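Gullum Community Workshop
Minutes of the members' meeting held on 11/20/25 in the upstairs room

Present: 40 members, the chair, the secretary and two guests from Teoh. Apologies were received and are listed in the attendance book.

1. Minutes of the last meeting
The minutes of the July meeting were agreed with one correction. Under item 4, "lathe" should read "pillar drill". The chair signed them.

2. Matters arising
The new extractor filter has been fitted. The side gate still sticks and the landlord has been written to again. The question of evening opening was held over until the spring.

3. Visit to Teoh, Prultusetti site
The secretary reported on the members' visit to the Teoh open day at Prultusetti. Two cars went from Gullum. The party was met at reception, signed in and given a short safety talk before going through to the demonstration area.

The morning was given over to Rorno, the firm's project on robot arms that work in pairs. Members were first shown the simulated version, which the staff use to try out a job before any of it is set up on a real bench. The afternoon was a tour of the stores and the packing line, where an older single arm was stacking trays. Lunch was provided.

The secretary said the simulation had held people's attention longer than the packing line. Several members had expected a film and were surprised to find that the Teoh staff could stop it, move the viewpoint and start again when asked. A printed still was passed round the meeting.

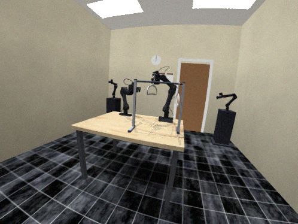
Rorno demonstration: points raised

The job shown uses a rack standing on a wooden table, with a grey D-shaped handle below the crossbar and two black arms working from the same tabletop. The guests explained that hanging work had been chosen for the open day as visitors can follow it without knowing anything about the controls.

A member asked why the arms were not the same distance from the handle. The guests replied that the project is partly about deciding which arm should go first and which should wait. In the still, the gripper of the right-hand arm is directly over the handle, and the other reaches just past the left post of the rack.

A member asked about the cables, which loop above both arms, and whether they would catch on the rack in real use. The guests said that cable routing was still being worked on and that the simulation did not treat a snagged cable as strictly as they would like. The member asked for this to be minuted.

It was asked how many practice runs had been done. The guests gave the figure as 486 up to the open day, all of them in simulation. They did not have a success rate to hand and offered to send one - the secretary will follow this up.

There was some discussion of the clock, door and wall sheets in the simulated room. One member thought it a waste of effort to draw them. The guests said that a bare background can make a system do well on screen and badly anywhere else, so a room with ordinary things in it is preferred.

A member who used to work in packing asked what would happen to the staff on the line. The guests said they could not speak for the firm on staffing and would pass the question back.

The chair thanked Teoh for the visit and the guests for coming to Gullum to answer questions.

4. Return visit
Teoh has offered to bring a small arm to the workshop for a demonstration in the main room. It would need a clear bench, two sockets and nearly 4 metres of floor in front for people to stand behind a barrier. The guests confirmed that there would be no charge.

Agreed: to accept the offer in principle. The secretary to ask for a copy of the firm's insurance and risk assessment, and to propose dates.

Agreed: under-16s may attend with an adult.

5. Any other business
The bandsaw blade has been changed and the old one should not be put back on. Members are reminded to sign out the long clamps - one pair is still missing. Tea money is now due.

Next meeting: date to be put on the noticeboard.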